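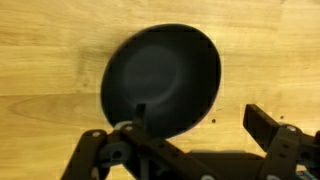
Household Chores with a Two-Finger Gripper: Project Report
Huvalura Group, Murnbridge
May 18, 2025

4. Results, table clearing

The task was to lift one bowl from a wooden table and place it in a rack. We ran 178 trials from February on. The arm finished almost 40 percent without help. Most failures came at the rim — one finger met the edge early and pushed the bowl away.

Dark bowls gave the Orkano detector more trouble than light ones, mainly in finding the near edge. Slowing the final approach to 2 cm per second reduced the pushing but did not remove it. Stacked bowls were not tested.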